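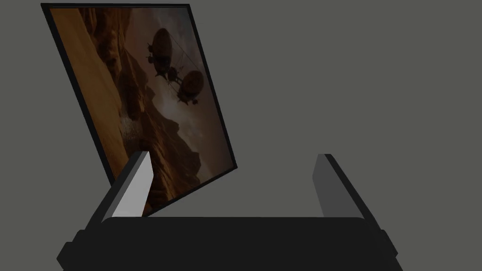 A dark-framed picture, rendered against plain grey.

The slow work of drawing a map

Home-made strategy games live or die on their battlefields, and the people building Udberg have redrawn most of theirs

2/23/20

The ninth chapter of Udberg used to take place in a field. It had a fort in the middle, a river down one side and a lot of grass. Players crossed the grass, fought at the fort and moved on. Most of them could not remember the chapter afterwards, and a few wrote to the team asking whether it had been left out of the build they downloaded.

It is now set in a salt works. The river is still there, but it has been split into shallow pans with narrow walkways between them, and mounted units lose most of their movement if they step off the stone. The enemy line-up has hardly changed. The chapter takes twice as long to play, and it is the one people bring up first on the project's message board.

Udberg is a turn-based strategy game made by a small group in their spare time, using a free toolkit called Latley. It follows the pattern anyone who grew up with handheld tactics games will recognise: a square grid, a party of named soldiers, and swords, lances, bows and magic. There are 19 chapters planned. The story covers a border war in the year 1655 of a made-up calendar, and begins when a bridge toll goes unpaid.

Projects like this tend to attract attention for their artwork. A new spell animation or a set of portraits can be passed around in a single post, and it gets replies within the hour. Maps get less of that. A screenshot of one looks like a patchwork of trees and walls, and you have to play it to find out if it is any good.

The team's mapmaker came to the job by accident, having signed up to write item descriptions. The early maps were drawn the way most beginners draw them, starting with the scenery. You put down a castle, add a forest because the castle looks lonely, and then try to find somewhere for the armies to stand. The trouble shows up in play. Archers end up with nothing to shoot over, healers can't keep pace with the front line, and the whole thing turns into a queue at a doorway.

These days the first draft has no scenery at all. It is done on graph paper in pencil, with plain squares for ground, hatched squares for anything slow and solid squares for anything you can't cross. The party's starting spots go in next, then the goal, and then a line showing the route a careful player would probably take. A second line shows what an impatient player would do. If the two lines are the same all the way, the sheet goes in the recycling.

Only after a few rounds of testing do the real tiles go on. Udberg uses a tile set named Takeda, which was put together over several years by a different group and is free to use with credit. It has 900 tiles, many of them small variations on cliffs. Cliffs are the hard part of any tile set. Each edge has to meet the next one at the right height, and a single wrong corner makes a hillside look like a torn envelope. Testers notice it straight away even when they can't say what is bothering them.

The town of Betau has caused more arguments than any other place in the game. It appears twice, once in peacetime and again under siege, and the layout has to match both times. The first version worked well as a town. It had a market square, a row of houses and a church on a rise. As a battlefield it was hopeless, because the square was so wide that flying units could cross it in a turn and finish the fight before the gates opened.

Three solutions were tried. Market stalls broke up the square but looked ridiculous during a siege. A well in the centre did very little. What stayed in the end was a canal, added to both versions, with two bridges that can be destroyed. That meant rewriting some of the peacetime dialogue, including a whole conversation about how dry the town was in summer. One line from it survives in the game by mistake, and the writers have decided to leave it alone.

Testing is done by whoever is free. Each tester gets a build and a short form with 3 questions: where did you stop to think, where did you get bored, and who died. The last one has turned out to be the most useful. When the same soldier keeps dying in the same corner, there is usually something wrong with the corner. In one forest chapter it was a single bush tile that looked passable and wasn't.

There was a public build in December, which runs up to the end of the Betau siege. Reports from it are still being sorted. Several players asked for a harder setting, and others got stuck at the salt works and wanted to know if the walkways could be wider. One of them has been widened by a square, on the eastern side, and the chapter is back with the testers.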